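Student Robotics Help > Clubs and Competitions > Manipulation

Gripper lands beside the button instead of on it, but only after we turn the task board

Asked by Oana Ilie
Tags: task board, calibration, student team, hand-eye

Our club at Jernthorpe is preparing for a task board challenge. The arm has to press a button, move a slider to a given number, flip a toggle switch, set the rotary knob and move a probe plug, in whatever order the judges call out. We have two arms on the bench but only one does the button part.

With the board square to the table edge we hit the blue button 50 times out of 50. The rules say the board can be placed at any angle, so last Tuesday we started turning it. Now the fingers come down beside the button. Small turns give a small miss and bigger turns give a bigger one. The miss is always in the same direction relative to the board, toward the handle on the button end.
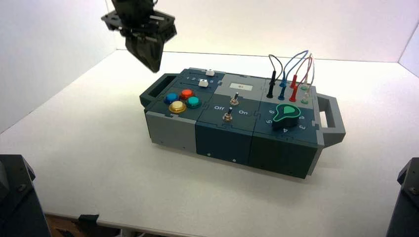
The board at an angle on our practice table, gripper over on the button side.

What we have tried so far:

Re-ran the hand-eye calibration, 40 poses. No change.
Slowed the approach down. No change.
Closed the fingers fully before pressing. It looks tidier but misses by the same amount.

Board pose comes from matching the outline of the top. Button positions are in a text file, measured from the center of the board by one of our members with a ruler. Is this a camera problem or a math problem? We have two weeks.

3 answers

Iwona Głowacki (accepted)

Math problem, most likely. If the camera calibration were off you would expect some miss with the board square too, and a turned board wouldn't push the error in a direction that follows the board.

I would look at two things. First, check that you rotate the button offset by the board angle before you add it to the board center. A lot of student code adds the offset in table coordinates. That works perfectly when the board is square and gets worse as you turn it. Second, check which point your outline match calls the center. If it includes the carrying handles and your ruler measurements don't, the two centers may not agree, and you could have tuned that away by hand in the square position without noticing.

To test it, send the gripper to hover over the board center only, no offset. Turn the board and repeat. If it stays over the same spot on the board, the center is fine and the rotation of the offset is your bug. If it wanders, fix the center first.

Also measure the buttons again with calipers. The yellow one is bigger and will forgive you, the blue one won't.

Edmund Pietrzak

We had the same thing last season and it was a loose finger. Tighten the screws.

Comment from Oana Ilie: Checked, they are tight. Thanks though.

Stanisława Wilczyńska

Agree with Iwona. One more thing to look at once that is fixed — the sign of the angle. Our vision code gave clockwise as positive and the arm controller wanted counterclockwise. At 5 degrees we hardly saw it and blamed the table.

For the knob you will need the angle too, so write one function that converts board coordinates to arm coordinates and have every task call it. We had separate copies for the slider and the switch and fixed the bug in only one.

Comment from Oana Ilie: It was the offset. We added it without rotating. Hover test stayed on center at every angle we tried, so that part was okay. Blue button works now, slider still stops short of 3 but I will open a new question for that.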